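Drirkbridge sign Belmonte for second spell as Sketo Cup draw is made

20/03/2026

Drirkbridge have brought back midfielder Alfredo Belmonte, the semifinal draw for the Sketo Cup has been made and the Arancibia women's side will play their remaining home games on a different field. Those are the main items in today's local soccer news.

Belmonte, 31, has signed until the end of June. He left Drirkbridge three seasons ago and has spent most of the time since at Sterkeo, where he played in central midfield and, for much of last season, at left back. He made 121 appearances in his first spell with the club and captained the side in his last year there.

He trained with the squad this week and is available for the league game at home to Arancibia. Drirkbridge have been short in midfield for a month. Two regular starters are out with knee injuries and a third has one match left to serve of a suspension for yellow cards.

Head coach Jomar Macapagal said the move came together quickly after Sterkeo agreed to let the player go.

"We asked the question and they were fair with us," Macapagal said. "Alfredo knows the field, he knows most of the players and he doesn't need three weeks to settle in. He may not last 90 minutes to begin with. We'll look at him again after the first game."

Belmonte said he had wanted more time in his usual position.

"I enjoyed Sterkeo, but I was being used as a defender and I think I still have something to give in the middle," he said. "My family never moved out of town, so the travel gets a lot easier too."

Drirkbridge are fifth in the table with nine games to play, four points behind Arancibia in fourth. The top four go through to the playoffs. The sides drew 1-1 when they met in the fall, with both goals coming from penalties.

The Sketo Cup draw has paired Drirkbridge with Sterkeo in the first semifinal. Belmonte cannot play in that one, having already appeared for Sterkeo in the second round. Arancibia will play the winners of the last quarterfinal, which was called off at halftime last week when the floodlights failed. It will be replayed in full, and the 2-0 halftime score will not stand.

Both semifinals will be single games, with extra time and penalties if needed. Drirkbridge were drawn first and have home advantage. The club has put 699 tickets on sale for the main stand and will keep the grass bank behind the north goal open to fans paying at the gate. Sterkeo have been given 400 of the stand tickets. Children under 12 get in free with an adult.

Drirkbridge last reached the final in 2000, when they lost 3-2 after extra time. Sterkeo have won the cup twice since then.
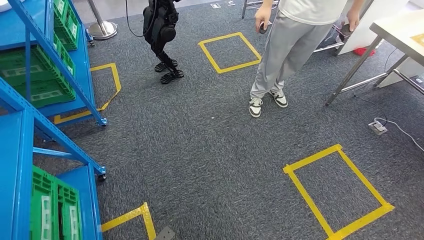
In the women's league, Arancibia will move their last three home games to the school field on the east side of town. The goalmouth at the south end of their own ground has been patched twice this winter and failed an inspection by the league. Kickoff times do not change, but there is less parking at the school and the club is asking visiting fans to share cars.

Arancibia are second after a 3-1 win at Sterkeo, where all of their goals came in the first half hour. Sterkeo pulled one back from a corner and had a late header cleared off the line. The result leaves Arancibia two points off the lead with a game in hand.

Drirkbridge's women lost 2-0 at home to the league leaders. They held out until the 70th minute, when a free kick from the right went in at the far post without a touch, and the second came on the break with most of the home side upfield. They remain sixth.

The under-16 regional squad has been cut to 20 players ahead of the June tournament. Five of them are from Drirkbridge and four from Sterkeo. Players left out at this stage can still be called up as injury cover until the final list goes in.

Referees are also needed for the spring youth season. The entry course runs over two evenings and is open to anyone aged 14 or over. New referees start on small-sided games and work with an experienced official for their first four matches. Names should be given to the club secretaries, who will pass them on to the league.

Macapagal said he expected to have one of his two injured midfielders back in light training before the cup semifinal. He will choose between Belmonte and 18-year-old academy players for the open place against Arancibia after the final practice.

"The young lads have done well and I've told them that," he said. "Nobody is being dropped on the strength of one signing. They'll all get minutes between now and the end of the season."

Kickoff against Arancibia is at 3 p.m. The reserve teams of the two clubs meet on the same field at noon.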